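Roboter-AG, Anleitung Teil 2: Tuch falten mit beiden Armen

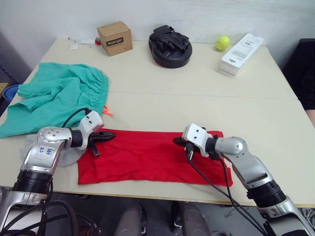

Vor dem Start immer erst Teil 1 lesen (Not-Aus, Anmelden). Dann:

1. Tuch flach auf den Tisch, lange Falten mit der Hand ausstreichen. Nicht zu nah an die Vorderkante.
2. Beide Arme in Grundstellung fahren. Warten bis beide fertig gemeldet haben!
3. Geschwindigkeit auf 15 Prozent. Nicht 100, auch nicht "nur kurz".
4. Greifer auf, absenken bis knapp über den Stoff. Links zuerst, dann rechts.
5. Greifer zu. Rutscht der Stoff: wieder auf, etwas tiefer, nochmal.
6. Anheben, falten, ablegen. Durchgang ins Heft eintragen, auch die misslungenen.

Achtung: Kabel am Handgelenk dürfen nicht unter den Greifer kommen. Hängt eins im Weg, Stopp drücken, erst dann hinfassen.

Hinweis: dünner Stoff geht deutlich besser als Frottee. Für den Flirnik-Wettbewerb brauchen wir im Juli fast 70 gültige Durchgänge, also bitte sauber eintragen.

Fragen an Carys Craddock oder Emlyn Vaughan. Teil 3 (Hosen) komt noch.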